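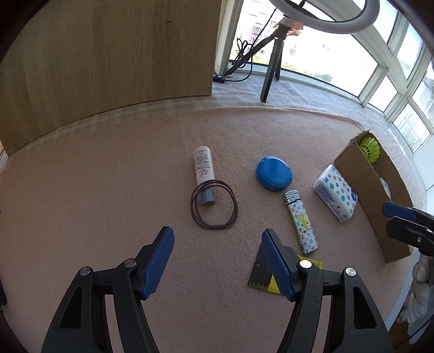
Noémi Boros wrote back on the last report that the tidy-up task is too easy and we should say what the policy does when things overlap. Fair point. So most of August went on that.

Where we are. Overlap set for Gririreo now recorded, 300 demos with the hand-held grippers, small household stuff into a cardboard box. Hair tie lying over a tube, lighter close to a flat card, tissues up against the box, that sort of thing. Second set of 300 has the same items spread out, as the control. Both sets cleaned and on the Szalai server, Miklós Sárközi has the logins.

Result so far: trained on spread-out only, the policy goes for the tube and ignores whatever is on top. Trained on both it takes the hair tie first more often than not, but still drops it. Thin loops are bad, pads close and theres nothing between them. Solomiia is trying a lower approach angle, no numbers yet.

Method change, please note. We dropped the fixed starting pose. Operators now begin wherever they like, which made the first batches messy but seems to help with recovery after a missed grasp. Needs a proper ablation, Réka Deák has it queued.

Problems. Strong daylight from the windows, tracking jumps on glossy items. Lost 2 sessions to this and re-recorded them. Blinds orderd.

Next: 60 test runs per policy on items not in training, then the write-up. Budget as planned, spare pads are the only extra. Can we have the Devolmont arm for September as well? Need an answer before the test runs start.

Jhosep Cuervo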